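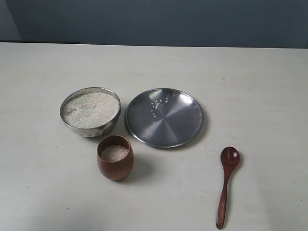

The rice task at the Fehr bench: steel bowl, steel plate, wooden cup and spoon.

Olto Project: Progress Report to the Dorkar Fund
Teaching kitchen tasks by remote control
30 May 2026

Where we are

This has been our best stretch so far, and we're very happy to be writing this one up. When we last reported, Olto could learn to move solid things: blocks, mugs, folded cloths, the lid of a pot. We said we wanted to try food next, or at least something that behaves like food. We have now done that with dry rice, and the results are good enough that we'd like to spend the rest of the funding year on it.

The full set of recorded demonstrations now stands at 3259 across all tasks. Of those, 414 are rice, all recorded since the last report. We kept 286 of the rice runs for training and set the rest aside for reasons given further down.

The task

The operator sits at the Jelard hand controller, a couple of metres from the arm, and guides it through one job. Pick up the spoon, take a scoop of rice from the steel bowl, carry it over to the wooden cup, tip it in, and put the spoon down on the plate. Then again, until the cup is as full as the card on the wall says it should be. We use short of half, half and nearly full, and the operator draws a card before each run.

It sounds simple and for a person it is. By remote control it's a real skill. Your own wrist knows when a spoon is level, but through the controller you get only a light push back when the spoon meets something, and rice hardly pushes back at all. Our operators had to learn to watch the rim of the spoon and stop thinking about the handle. Once that clicked, their runs got shorter and much smoother, and you can see it in the recordings.

We start runs from different layouts on purpose. In some the spoon is lying on the bare table, in others it is already on the plate, and the bowl and cup move about between runs. The plate sometimes has grains on it from earlier and we leave them there. A kitchen counter is never clean halfway through a job, and we want Olto to be relaxed about that.

What we changed at the bench

The biggest change was to the fingers. The old pair was fine on blocks but let the spoon handle roll, and a spoon that rolls by even a little drops its load. With the new black pair the handle mostly stays put. We also slowed the controller down close to the table. Operators asked for this in the first few days, and we should have done it sooner. Far from the table the arm still follows the hand one to one.

The third change was smaller but we like it a lot. There's now a foot pedal that marks a moment in the recording. Operators tap it when they feel a scoop has gone wrong, without stopping the run. Reading back through those taps has told us more than any of our written notes.

The view from the wrist

Two cameras record each run: one facing the bench and one on the wrist of the arm. Early on we nearly dropped the wrist camera to save on storage. We're so glad we kept it! The bench camera gives the whole layout, but it is poor at showing how close the fingers are to a rim or how a spoon is lying. The wrist camera is close to all of that, and when we trained without it the arm tended to come down short of the handle.

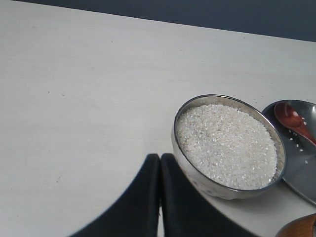

Wrist camera view, with the gripper in front of the rice bowl and the spoon on the plate.

It does have a weak side. The fingers take up a good part of the picture, and anything off to the right can slip out of view as the arm swings in. The cup is the usual victim. Operators get around this by glancing at the bench view, but the learned version of Olto has to work out for itself which view to trust and when. We see it hesitate above the bowl in some test runs, and we think this is why. Tilting the camera mount outward a bit is on our list.

Shiny steel was another worry. Both the bowl and the plate throw back reflections, including the gripper's own, and we expected that to confuse things. So far we can't find any sign that it does. We'll keep an eye on it when we change the lighting.

How the learning is going

Trained on the 286 good runs, Olto now picks up the spoon from the plate dependably and scoops from a full bowl on most tries. Tipping into the cup is good when the cup stands near the bowl and gets worse as it moves away. Putting the spoon back down is the part we are proudest of, as it was hopeless at first. The arm used to let go while still too high and the spoon would bounce. Operators began pausing for a beat just as the spoon touched the plate, and the learned motion picked up that pause right away.

Two things are not working yet:

Scooping from a bowl that is less than half full. The spoon needs to go in at a steeper angle and we don't have enough runs showing that.

Knowing when to stop. Olto will happily keep adding rice to a cup that is already at the level on the card. We think the fix is in how the runs end, as many of our operators stopped recording the second the last scoop landed. From now on each run ends with the arm moved back and held still.

Runs we set aside

Most of the unused rice runs fall into one of two groups. The larger group is from the early days with the old fingers, where the spoon turned in the grip. The other is made up of runs where the operator corrected a mistake in a way no one would want copied, such as pushing spilled rice along with the side of the gripper. We have kept every one of these files. Some of the corrections were clever, and we may want a separate set later on that is all about recovering from a bad scoop.

Operator time

Operators spent more than 26 hours at the controller on the rice task, not counting practice. We now cap a sitting at the length of one playlist, picked by the operator, and then swap. Runs recorded late in a long sitting were jerky and had a lot of pedal taps, so this was an easy choice. New operators spend their first sitting on blocks, then move to the empty spoon, then to rice.

Spending

We are on budget. The new fingers cost less than planned because we could make them in our own shop at Fehr, and we have put the difference toward storage. The one item we haven't bought is the second hand controller. We would still like it, and we ask that the money be carried over, with the order to go in during June.

Next steps

We'll record the low bowl runs first, then the ones with the cup placed farther away. After that we want to try lentils, which roll more than rice does, and a second spoon with a shorter handle. If the tilted camera mount works we will redo a small batch of the full bowl runs with it, so we can compare old and new fairly.

You are very welcome to come by the Fehr bench and try the controller yourself. Please allow time for more than one go, as everyone spills the first scoop and wants another turn. Full recordings of any run, good or bad, can be sent on request.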